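Wistberg Bench Rules Kit
Laminated rule cards, keyed tags and logbook for shared robot cells 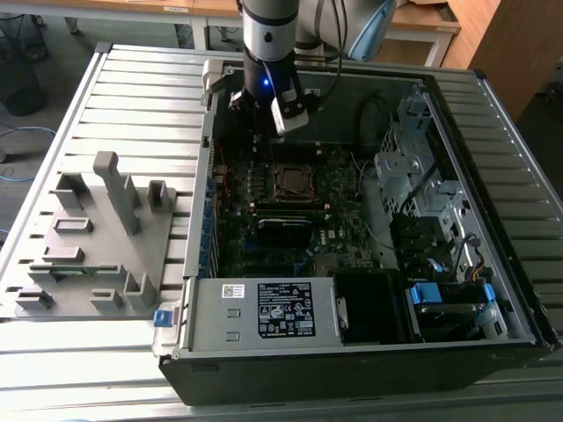
Most robot benches already have rules. They live in a PDF with a version number, on a drive that needs a password, and the one person who read it has changed jobs. The Wistberg kit puts the short version where your elbows are.

It was written for light assembly and teardown work: opening up computers, seating memory, pulling drives, anything where an arm and a person take turns at the same part. Hilde Lambrechts drafted the cards over one long April, and Corrado Caputo cut out every sentence containing the word "endeavor."

What the cards say, in part:

Unplug the workpiece before it goes on the bench. Switched off is a different thing.
Every loose part has a place on the fixture. Your palm is not a fixture.
Hands in or arm moving. Pick one.
A stopped arm may be waiting for a signal. Treat it as waiting.
Ground yourself before touching a board, even if you did it before lunch.
If you changed the speed limit, write it down. If you changed it back, write that down too.

In the box
3 rule cards, letter size, matte laminate
30 lockout tags with ties
1 logbook, 200 pages, numbered so that missing ones get noticed
1 blank card for your own site rules (please resist filling both sides)

What it doesn't do
The kit doesn't replace a risk assessment, and it won't make your cell compliant with anything. You still need the assessment, the guarding it calls for and the robot maker's manual. We get asked if hanging the cards counts as training. It does not.

Care
Wipe with a damp cloth. Isopropyl is fine on the laminate and bad for the logbook, as Samuele Guerra established at our Pretel workshop.

Ordering
Sold singly or in cartons. Orders of 200 kits or more can have your logo on the cards, in the bottom corner, small. The revised card set ships from 7th September. Questions about wording go to Ilaria Gatti, who has heard the one about the three laws.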